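We use cookies to remember your settings and count visits. Accept | Manage choices

How to Run Network Cable to a Home Office

Posted in November by the Pillthorpe house notes desk

Wi-Fi is fine for most rooms. If you have a desk at the far end of the house and calls keep dropping, a cable is usually the cheaper fix in the long run. This page covers one run from the router to one room, with a wall jack at each end. It is a weekend job for one person, easier with a second person to feed cable.

Before you start

Check whether your area needs a permit for low-voltage work. Many don't, but some do, and apartment buildings often have their own rules. If you rent, get permission in writing.

Draw the route on paper. Note where the power lines run, where the ducts are, and which walls are outside walls. Outside walls usually have insulation in them and are slow to fish, so pick an inside wall if you can.

What you need

Solid copper Cat 6 cable, rated for the spaces it passes through
Two low-voltage brackets, two wall plates and two keystone jacks
A punch-down tool
A fish tape or glow rods
A stud finder
A drywall saw
A drill with a long bit
A cable tester
Painter's tape and a marker

Skip cable sold as CCA. It is aluminum with a copper coating, and it breaks more easily at the jack.

Measuring the run

Measure along the route, up and down the walls included. Add 10 feet for slack. My own run came out at 93 feet, and I was glad of the slack when I had to move the second jack over by one stud bay.

Cutting the openings

1. Find the studs on both sides of the spot and mark them with tape.
2. Match the height of the nearest power outlet, but stay in a different stud bay if you can.
3. Hold the bracket level and trace the inside of it.
4. Turn off the breaker for that wall, then cut slowly and keep the saw shallow.
5. Look inside with a flashlight before you reach in.

Pulling the cable

Drill down through the top plate from the attic, or up through the bottom plate from the basement. Drop the fish tape, tape the cable to it in a smooth taper, and pull steadily. Do not yank. If it sticks, back up a foot and try again.

Where the cable runs next to power wiring, keep them several inches apart. Where they have to cross, cross at a right angle. Support the cable every few feet with loose hooks or hook-and-loop ties. Staples driven tight will crush it.

Label both ends before you trim anything. I used a Tikgate label maker, but a marker on tape works too. 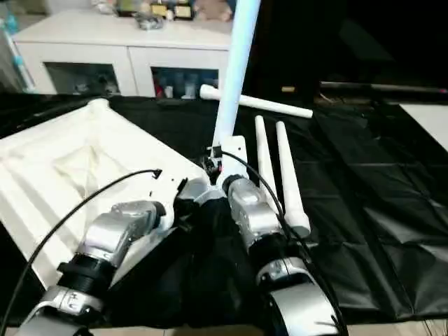

Leave a foot of spare cable behind each plate. You will want it if a jack has to be redone, and it folds into the wall without trouble as long as the bends stay wide.

Wiring the jacks

Strip two inches of the outer jacket. Untwist each pair only as far as you need to reach the slots. Follow the T568B colors printed on the jack, and use the same pattern at both ends. Punch each wire down once, firmly, with the cutting side of the tool facing out.

Plug in the tester. All eight lights should come on in order. If two are swapped, redo that end with a fresh strip.

Screw on the plates, connect short patch cords, and turn the breaker back on. Run a speed test from the desk with Wi-Fi switched off on the computer.

Get new guides by email. Enter your address to sign up. Unsubscribe at any time.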